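Zarwood Opens Color Mixing Workshops to Families

HOKETBY, 11 January 2022 – Zarwood is opening its color mixing workshops to families this April, and we can't wait to see what people make! Each of the 11 sessions has room for 20 people, with all supplies included.

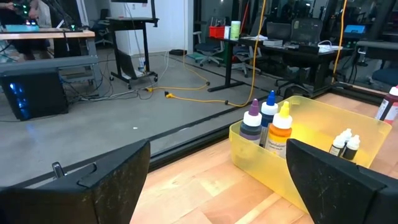
Purple, blue and yellow-tipped squeeze bottles share a yellow bin with three small dropper bottles.

"Kids go straight for the purple, and so do I," said workshop lead Graça Marinho. "Two hours go by so fast."

Sign-up is open now at the Zarwood front desk.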